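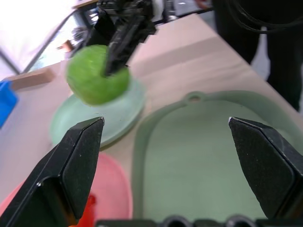

Black gripper fingers, open, with a second gripper coming down from above.

Forums > Tabletop > House Rules and Grumbles > Food at the table

Posted January 2019 by damp_meeple
Last updated: Sunday, 22:14

**Food at the table: where do you draw the line?**

damp_meeple
We finally got Kerkerport to the table last night. Seven players, 233 cards, a rulebook written by someone being paid to leave things out. By the second siege I had a thumbprint in cheese dust on my Governor and a ring of squash on the harbour.

I'd like to bring in a no-food rule. My group thinks this makes me a tyrant. What do the rest of you do?

oldgreyhex
Sleeve the cards and stop worrying. Games are for playing. My copy of Brullia has had curry on it since the first week and it has improved the map, if anything. You can finally tell where the swamp is.

tuesday_loser
Sleeves don't help the board though, do they? Or the rulebook. Ours falls open at the page on supply lines, thanks to jam.

I allow food but only dry, and only on a side table. You get up, you eat, you come back. It does mean people take their turns with their mouths full, shouting across the room.

oldgreyhex
That sounds relaxing.

pennyfarthing_w
Side tables are fine if you've got room for one. We play in a flat where the side table is the ironing board.

What worked for us was giving everybody their own plate in their own colour, same as their pieces. No shared bowl. A shared bowl is how you get seven arms over the board at once and somebody's sleeve taking out the whole of the eastern wall. Fruit goes down well too, provided it's the kind with its own wrapper. 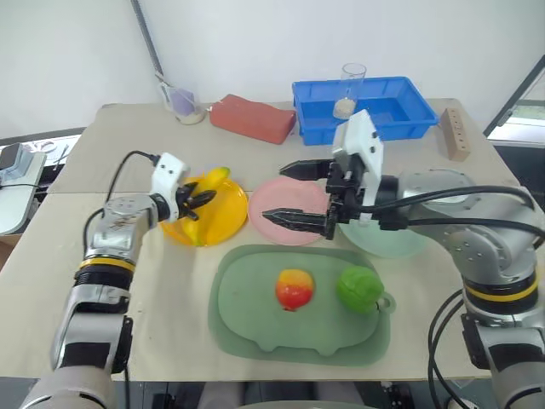

The other thing is to set a proper break. We stop at the end of round three, eat like human beings, wash our hands and sit back down. Adds half an hour. On a Kerkerport night you won't notice half an hour, you'll be on hour six.

damp_meeple
I like the plates. Would the colours get argued over? Ours already fight about who's red.

pennyfarthing_w
Constantly. But they're arguing about plates and leaving the rules alone, so I call it a win.

kingmaker_again
Going to disagree with nearly everyone. The snacks are why half my group turns up. Take away the crisps and I'd be playing Vanis on my own against a rulebook. If a card gets greasy, the card gets greasy. The publisher sells replacements.

tuesday_loser
Have you tried getting replacements out of them? I've been waiting on one Envoy since the summer. He must be walking.

oldgreyhex
Chopsticks, by the way. I'm serious. Crisps with chopsticks. Clean fingers all evening, and you look like a man with a system.

kingmaker_again
You look like a man who has been asked to leave other groups.

raju_raider
We play at a café called Raju and they won't let you bring your own, so we've got the reverse problem. Everything arrives hot, on a huge tray, in the middle of somebody's turn. The tray is bigger than the board. We now leave a tray-shaped gap and call it the sea.

damp_meeple
Right. I've told them: own plates, break after round three, no cheese dust. Two have agreed and one has asked if quavers count.

tuesday_loser
They count.

oldgreyhex
Not with chopsticks.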